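Job changes after hand-held gripper recording was added to our shift
Asked in: Workplace automation

Our packing site runs two lines. In March management signed with Okafor to automate the restocking of cubby shelves and cabinets. Before any arm is installed, packers record the task themselves with a hand-held gripper, 20 minutes per shift. My normal target is 300 picks and it has not been lowered. Is that usual, and what happens to the job once the arm runs?
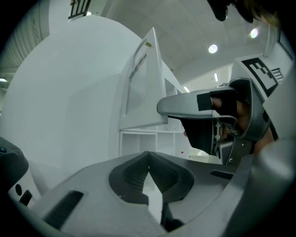
The grip is stiff and my wrist is sore by the end of a block. Doors are the worst part - you have to hook the edge with one finger and keep the wrist level, or the take is rejected. We have been asked for 600 good takes.

2 answers

Answer 1 (accepted)
Not usual. At Grudaditz the recording time was taken out of the pick target from the first week. Ask for the same in writing, along with a limit on block length. As for the job, the arm took over the low shelves. Packers kept mixed orders and were also expected to clear faults, so the work became less repetitive but with more standing and waiting. Fault clearing should be a separate pay grade. Ours was not until we raised it.

Answer 2
we had the Kilau one, different handle. check the spring setting, ours was way too tight from the factory. dont know about targets

Comment from asker: Spring was on the top setting. Still waiting on the target.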